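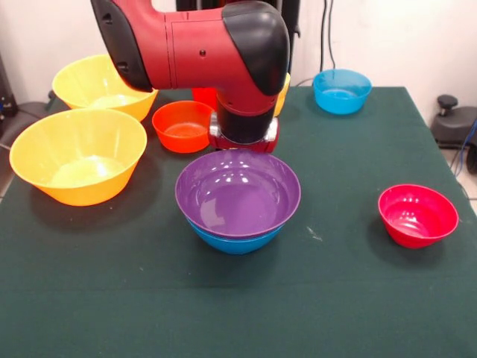 **Nuta gripper kit for bowl stacking – worth paying for the Drulero add-on?**

I'm setting up a stacking task with plastic bowls and cups on a cloth-covered table. The Nuta kit comes with a two-finger gripper and the basic grasp software. Drulero sells an add-on for nested objects at $2090, and that's a big piece of my budget. The basic software handles single bowls fine in the tests I've read. What I can't find out is how it does once one bowl is sitting inside another, or when a cup is upside down. Has anybody run both? My arm is already mounted, so I don't want the full Skotville bundle.

Posted by **tablecloth46**

---

**gripnotes**

I ran the basic kit for 9 weeks before buying the add-on. The basic version finds rims. With a small cup inside a wide bowl it sometimes picks the wrong rim and tries to lift both. 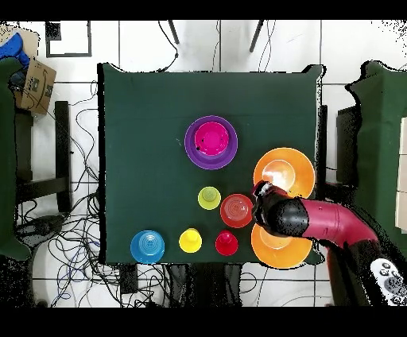
Inverted cups are a separate problem. There's no open rim on top, so you need a grasp across the base, and the basic kit has 4 preset grasps with none for that. You can write your own, but the manual is thin. The add-on includes one, plus a setting for which layer to take first. Setup took me an afternoon. If you only build stacks and never take them apart, I'd skip it – rim grasps cover most of that job.

Check the finger pads before you spend anything. Mine were worn and I blamed the software for a month. Carrilho sells replacements that fit without an adapter. 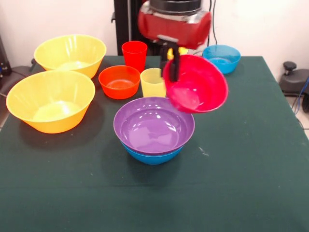
carlisle_bench disagrees on skipping it. Building stacks is where the add-on paid off for me, as the release height gets set from the bowl underneath. On the basic kit I was typing that in for every size.

---

**mo_t**

Don't have this one but ask them for a trial license. They gave me one in March for a different product.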